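Getting a drawer right

I've been putting off writing this up until I was sure it wasn't a fluke, and I'm now fairly sure, so off we go. For the last few months Brahim Mansour and I have been teaching an arm to open and shut small drawers from demonstrations done by hand, with no arm anywhere near the table while we record. You hold the gripper, you do the job, the camera on it sees what you see (well, lower down and with far more thumb-ache), and the policy learns from that alone.

None of it is new as an idea. What got me excited is a small change to how we treat the moment of contact, which Brahim suggested in April and which I argued against for a good fortnight. I was wrong!

Our old recipe, which we called Gandiretti after a misheard song lyric, cut every demonstration into short chunks of equal length and asked the network to predict the next chunk from what the camera saw. Lovely for big movements. The trouble is that most of a drawer demonstration is travel. You spend ages drifting towards the thing and then a blink of an eye doing the part that matters, so the network became a real expert in drifting. It would glide up beautifully, stop a finger's width short and sort of hover there, looking thoughtful.

Brahim's version is called Zinchenko and it stretches time near contact. We look at how quickly the finger opening is changing and how slowly the hand is moving, and wherever the hand slows down we sample more finely. Wherever it's just cruising we thin things out. So the network sees the same demonstration, but with the boring stretches squashed and the fiddly bit opened right up. My objection was that it would wreck the speed of the finished motion, and it would have done, except that he also has the network predict how long each step ought to last. When you play it back the arm moves at a sensible pace again. It's about a page of code.
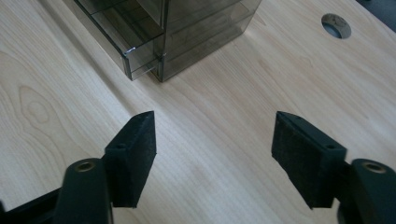

Clear plastic is the bit I was most worried about. A see-through drawer is a horrible thing to learn from, with edges showing through other edges and the grain of the table coming through the lot, and our depth estimates on it are mostly nonsense. We gave up on depth altogether in the end and went with colour only. I thought we'd pay for that, but the wrist view has so much going for it up close: the fingers are always in the same place in the picture, so the network only has to learn where the drawer is compared with them. Nudge until the front lines up with the gap, then carry on.

We recorded 316 demonstrations, with the drawers starting at different amounts of open and the unit turned to different angles. I did most of the closes and Brahim did most of the opens, and if you know us both you can tell in the results, because the arm closes drawers the way I do, a bit too firmly, with a little extra push at the end.

Then the test. We ran 18 attempts with each recipe on the same layouts, and the old one failed far more often than I'd like to admit. Zinchenko failed two. Both were the same mistake, where it came in at a steep angle and pressed down on top of the drawer front, and both happened with the unit turned further than anything in our recordings. I'm delighted with that. A failure you can point at is a failure you can go and collect data for.

The thing I keep replaying is a run where the arm missed the first time, backed off a touch and had another go. We never set out to record that. My guess is that it comes from Brahim's habit of fumbling slightly and correcting himself, which I'd wanted to throw out as messy data, and which the finer sampling now keeps in loving detail. I'd like to test it properly by training once with his fumbles and once without.

What I don't know yet is how much of this carries over to jobs where the hand never really slows down, wiping for instance. The stretching depends on there being a slow part to find. I tried it on our old Firex wiping recordings and the result was no better and no worse than before, so at least it does no harm there.

I'm giving a short talk on all this at Bristbridge, and I'll put the sampling code up once I've taken out the rude comments. If you've tried anything similar, especially with see-through objects, please do write to me. I'm off to record some steeper angles.

Posted October 2023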